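Clomilden Workshop Posts Build Notes for Two-Arm Drink Station

CLOMILDEN, January – Members of the Clomilden shared workshop have released build notes for Sima, a two-arm bench robot set up to fill a mug from a countertop water dispenser. The notes run to 12 pages and list 372 parts.

Sima runs on Plistent, control software written by Wenjie Dai. "Lever force took us three rewrites," said Rafia Mughal, build lead.

Printed brackets are covered in section 6. Contact: Davina Purves, Clomilden.
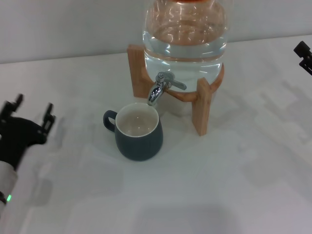
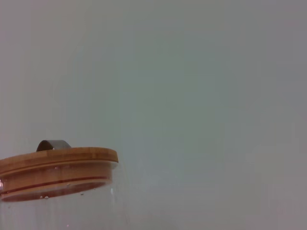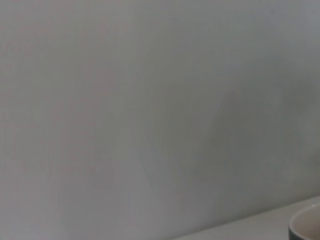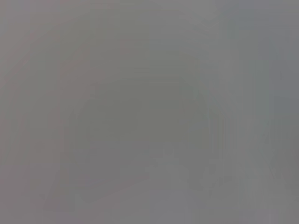
Sima build, Clomilden workshop. First picture: dispenser, mug and left gripper.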